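Napaporn Prasertsri has directed the Residential Standards Office of the Stenville Housing Authority for nine years. The office sets the minimum requirements for kitchens, closets and shared rooms in every building the Authority owns, and its revised chapter on household storage took effect in October. The following account is drawn from a conversation held at the Authority's main building on 4 Mar 2024.

The previous chapter was short. It required one closet per bedroom, one closet near the front door and a fixed length of kitchen cabinet, measured along the wall. Ms. Prasertsri regards that last measure as the source of many later difficulties. "Length along the wall is easy to inspect," she said. "A person with a tape measure can do it in a minute. It tells us very little about whether a family can put away a week of groceries."

The office began its review with a survey. Questionnaires were sent to all 2,124 apartments in the Authority's older districts, and staff later visited 228 of them at the invitation of the residents. The visits covered 14 buildings, the oldest of which stand along the river in Brumen. Residents were asked to show where they kept food, cleaning supplies, winter clothing and papers, and to say which of these places they found hard to use.

Ms. Prasertsri took part in many of the visits herself. She recalled that upper kitchen cabinets were often half empty, including in apartments where the floor beside the stove was crowded with bags of rice and bottles of oil. Older residents told her they no longer used the top shelf at all. "We had counted that shelf as storage for decades," she said. "On paper those kitchens were generous. For the people living in them, a third of the space had gone."

The revised chapter therefore counts storage by height. Shelves above a certain level are recorded separately and may no longer be used to meet the minimum. Drawers are now required in the lower cabinets of every new kitchen, and at least one of them must be deep enough for pots. The cost was a matter of long discussion within the Authority, as a set of drawers is more expensive to buy and to repair than a cupboard with two doors.

"The maintenance department was firm with us, and they were right to be," Ms. Prasertsri said. "Drawer runners fail. Doors fail too, but a tenant can live with a loose door until someone comes. A drawer that has come off its runner is simply closed to them." The department asked for a single type of runner to be used in all buildings, and the chapter now names the dimensions it must have. Replacement parts are kept at the Storkasville depot.

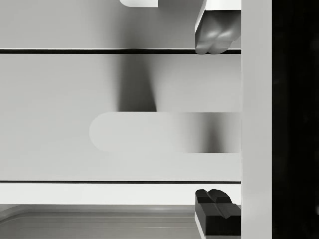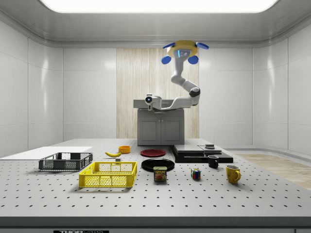
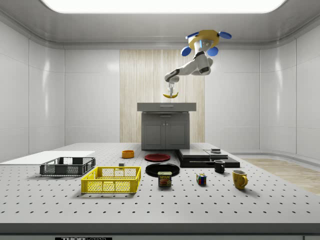
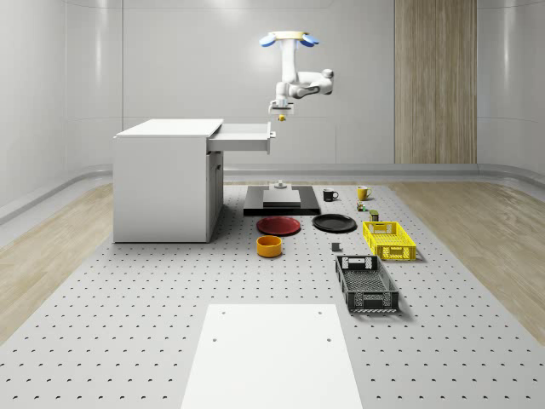

Asked whether residents had opposed any part of the revision, Ms. Prasertsri turned to the question of the front closet. The first draft removed it from the smallest apartments and moved the space into the kitchen. The reply was immediate. Families with young children wrote that strollers and wet coats had nowhere else to go, and several tenants in Chaiyaporn Court attached drawings of their entrances with the furniture marked. The closet was restored in the second draft, with a depth two inches greater than before.

"I had been persuaded by the floor plans," she said. "On a plan the front closet looks like space that could do more work elsewhere. I live in a house with a porch, and I had not thought enough about coming home in the rain to an apartment on the sixth floor."

The chapter also deals with color and finish, a subject on which the Authority had earlier said nothing. Shelves inside deep cabinets must now be light in color. During the visits, a number of residents with poor eyesight explained that they could not see the backs of dark shelves and kept a flashlight in the kitchen for that purpose. Handles must stand out from the cabinet front and must be large enough to be pulled with four fingers. Knobs are still permitted on closets.

Some requests could not be met. Many households asked for a locked storage room in the basement. In most of the Brumen buildings the basements flood in spring, and the Authority does not wish to offer rooms in which belongings may be damaged. Ms. Prasertsri described this as the part of the work she finds least satisfactory. A study of ground-floor storage in former laundry rooms is under way, although she declined to say when it would be finished.

The new rules apply to construction and to full renovation. They do not oblige the Authority to replace kitchens that are in good order, and Ms. Prasertsri acknowledged that some tenants had understood otherwise. A letter explaining the schedule has since been sent to each building. Tenants who are unable to reach their upper cabinets may ask for a shelf to be lowered or for a freestanding unit to be supplied, whatever the age of the kitchen. A budget for 2,000 such changes has been approved.

She was asked, finally, what she would look at first on entering one of the renovated apartments. "The top of the refrigerator," she said. "If it is covered with cereal boxes, we still have not given them enough room." Return visits to the Brumen buildings will be arranged with residents by letter, and the office has asked that households make no special preparations for them.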